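BIMA QUESTIONS THE EVERYDAY VALUE OF THE "DRESSED" SOFA

Furniture care firm drops cushion styling from its advice and asks makers to explain what "easy care" means

USTIK, 20th June – Bima, the furniture care and repair firm, is taking cushion styling out of its customer advice and replacing it with a plain guide to looking after sofas that people sit on. The new guide, called Staminano, goes out free in August to offices, clinics, libraries and anyone at home who asks for a copy.

The firm has given out styling tips for years and now doubts that most of them were worth the paper. Karate-chopped pillows, corner pairs, the throw laid over one arm at a careful angle: all of it looks fine for as long as no one needs a seat. After that the cushions are on the floor or behind somebody's back, and a person whose job is something else has to put them back again.

Bima asked 400 of its customers what they do with loose cushions when they sit down. The most common answer was that they move them. The firm does not claim this is a scientific survey. The people who replied already pay for furniture care, and they may be fussier than most. Even so, very few said the arrangement made a room more comfortable, and a good many said they had been told by a store that it would.

A pale cushion on a cream leather sofa is a familiar choice for a waiting area, usually with gray carpet tile underneath. The look is sold as calm and easy to live with. Bima accepts the first half of that. 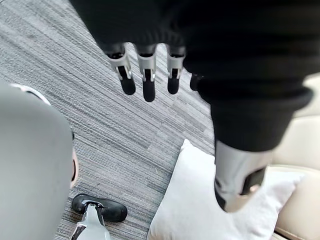
The second half needs more proof than the catalogs provide. "Easy care" appears on the tags of covers that can be machine washed, covers that can only be sponged, and covers that carry no cleaning instructions of any kind. The firm's workshop on Nkuna Street has taken in cushions with all three, sometimes from the same delivery. Until makers agree on what the phrase means, Staminano will tell readers to ignore it and look for the washing symbols.

The guide is short at 8 pages. It covers leather and leather-look seats, loose cushions, fleece and felt throws, ribbed fabrics, and the carpet under the front edge of the sofa, where crumbs and grit end up. It has no mood boards and recommends no cleaning products by name. Readers who want to know which color of pillow goes with a cream sofa will have to look elsewhere, and Bima suspects they will find plenty.

Some of the advice will sound dull. Wipe a leather seat with a soft cloth that is barely damp, then dry it. Keep it out of strong sun if the room allows. Take the cushions off before vacuuming the seams, and use the brush head. Turn a cushion over now and then. A cushion that stays wrinkled after a good shake is still a usable cushion, and the firm sees no case for replacing it on looks alone.

Other pages go against things Bima itself used to say. The firm once told customers to keep at least three cushions on a two-seat sofa. It can no longer find any reason for that number and has withdrawn it. The guide suggests two, or none if the back of the sofa is already soft enough. It also drops the old tip about plumping every evening, which seems to have been passed from one leaflet to the next with no one asking what it was for.

Throws get the longest section. Brushed fabrics feel good to the hand and are often bought for that alone, yet the raised surface picks up lint and can flatten in the spots that get the most use. Ribbed fabrics bring a different problem, with dust settling in the grooves. Stores tend to show the two together, folded or bunched up for effect. Bima has no quarrel with how that looks, but it would like to see the care labels shown too.

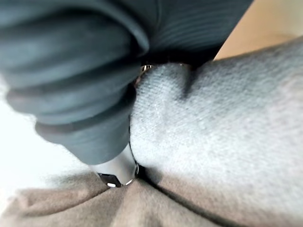 Brushed light gray fabric up against darker ribbed folds.

The firm expects some push-back from retailers and says it is open to being shown wrong. Any maker with wear results for a cushion or throw is invited to send them in, along with a note on how the testing was done. Results that come down to a rub count and a smiling customer will be read, though probably not for long. Anything useful will go into the next printing, whether or not it suits Bima's present view.

Staminano will cost the firm around two months of workshop time to finish, and there is a fair question about whether people read furniture guides at all. Bima has asked itself the same thing. Early copies will go to a handful of waiting rooms in Ustik with a reply card at the back, and the firm will decide on a larger print run once it has seen how many come back.

Copies can be requested at the Nkuna Street counter during opening hours or by mail. Requests made before August will be filled first.

About Bima
Bima cleans, repairs and re-covers seating for homes and workplaces in and near Ustik. It does not sell new sofas.

ENDS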